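Small Business Tools > Delivery > Lesetti

Lesetti: share a delivery run with the shop next door

If you run a small shop, you know the half-empty van. You have three boxes going across town, the florist two doors down has four, and each of you is paying for a whole trip. Lesetti is a phone and desktop app that puts those boxes on the same run, and we love how simple it has become since the August update!

You post a run (where it starts, where it ends, how much room is left) and nearby shops ask for a spot. Accept or decline with one tap. The app splits the fuel and driver cost by space used and sends everyone the same stop list.

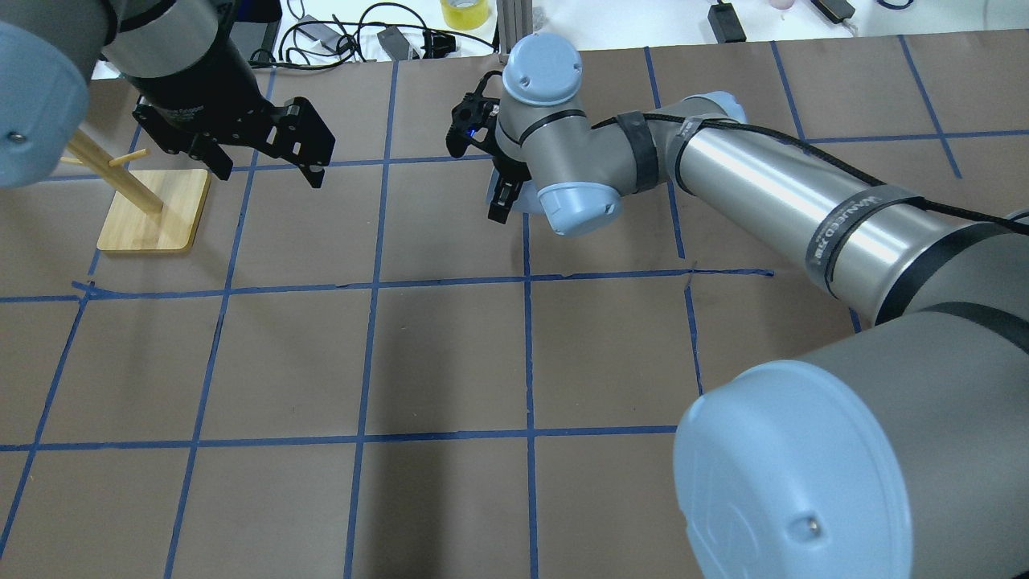

One shop owner wrote to us that she was nervous about handing her cakes to a stranger's driver, and that the "keep level" tag on the stop list won her over by the second week.

Tags like hers are set per box. There are tags for fragile, keep cold, signature needed and leave at back door, and you can write your own — drivers see them in large type before each stop.

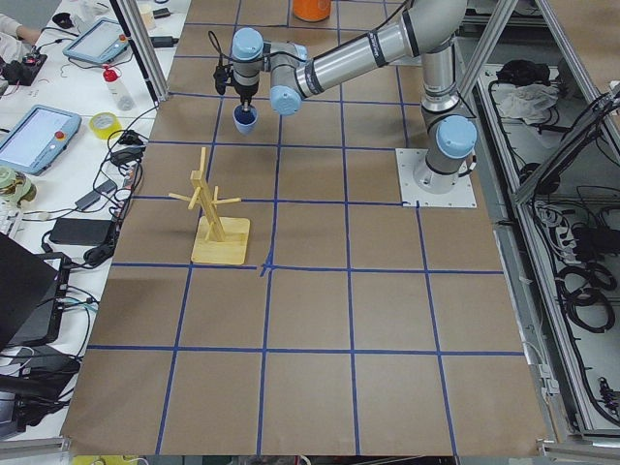 Changes are easy too. Pull a box up to 2 hours before the run leaves and you pay nothing. After that the cost stays split as agreed, so the shop running the van isn't left short.

Lesetti is made by Staltuten, a small software company in Clorkholm, and the first town group there now has 213 shops on it. It's lovely to scroll through their board in the morning and see how many runs fill up before opening time.
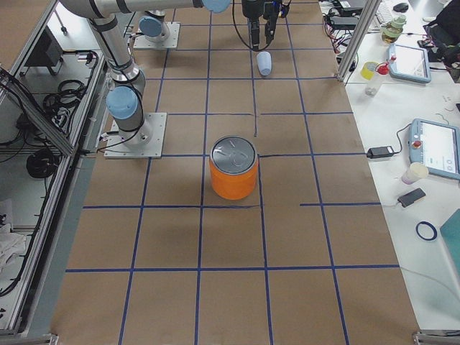

Orange can with a silver lid, on brown paper.

It works with the Briem order system, so paid orders can drop straight into your outgoing list. If you use something else, upload a spreadsheet.

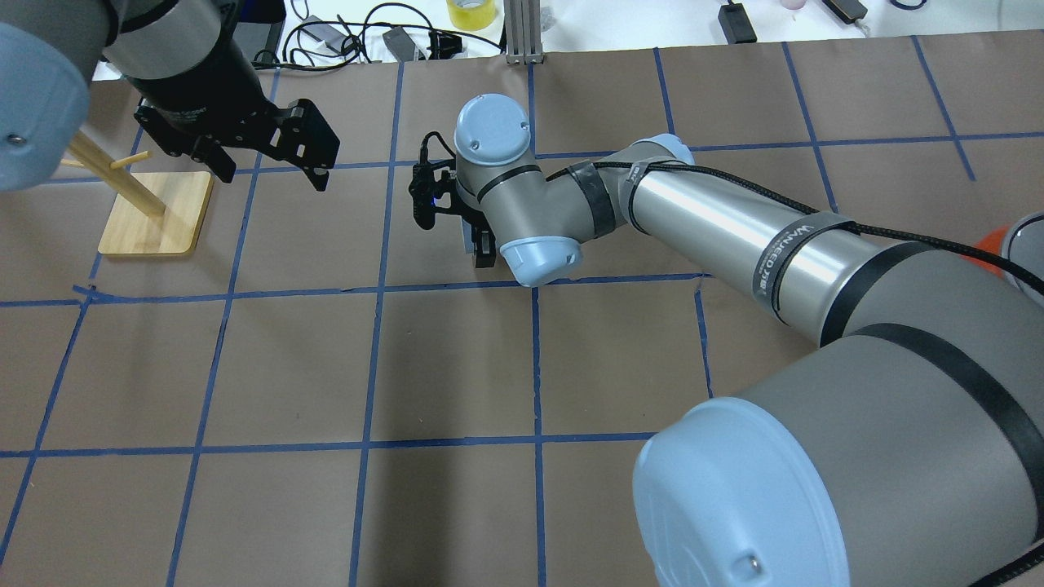
PLANS AND SETUP

Starter: free, up to 2 runs a week, one user.
Full year: $528, unlimited runs, all your staff, Briem link included.

Setup takes an evening. Have your shop address, van size and insurance papers handy. Both plans have the same cost splitting and the same tags.

Page updated 2 February 2021

Comments (3)

Guest: Does the van size setting allow for a car with the seats down? Ours is just a hatchback.

Guest: Yes, pick "other" and type in the number of boxes that fit. We do it with a wagon.

Guest: Been on the free plan since fall and really like it. Would love a monthly price for the full one — we close all winter.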